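Week 5 Handout: Comparing Two Grippers in Simulation
Irnville course in practical robotics, notes by Erasto Rotich

Last week we got as far as loading the arm model and making it wave at us, which I enjoyed more than I probably should have. This week we start asking it to pick things up, and we'll do that with two different hands: the Vulisska, a plain parallel gripper with flat pads, and the Noveo, which has three softer fingers that curl. You'll run both on the same task in the simulator and write up which you'd choose and why.

The task is desk tidying. I like it for teaching (bear with me, I know it sounds dull!) since a ring binder standing on end is a much nastier thing to grasp than the blocks we've been using. It's tall, it tips easily, and if you come at it from the wrong side your fingers are trying to close across its widest part. A mug is friendlier, but then you have to make up your mind whether to go for the rim, the body or the handle, and the two grippers don't want the same answer.
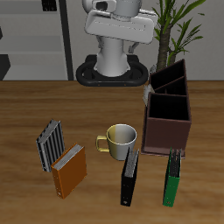

Figure 1. The desk-tidying setup in simulation: four binders, a mug and the three-compartment organizer, with the robot behind the table.

Start with the green binder. It stands close to the organizer, so think about where the outside of your gripper will end up as well as the inside. People always plan for the fingertips and forget the knuckles. Then try the black one, which stands right up by the mug, and see whether you can come away with the binder and leave the mug where it was.

For each gripper, please run 8 trials per object from the saved starting layout. Reset between trials, even when the last one went beautifully. Write down the approach direction, whether the object left the table, and whether anything else moved. Your log should have a line for every trial, failures included, and I would much rather read an honest page of dropped binders than a suspiciously clean one.

A word about contact settings. Leave the solver at 1,000 steps per second for both hands. Nipon Phuthong, who looks after the Mfinanga lab machines, can help if yours slows to a crawl, and he's usually at his desk until four in the afternoon.

Bring your logs to the next session and we'll put them side by side. Reading before then: the course notes on grasp planning, up to page 105.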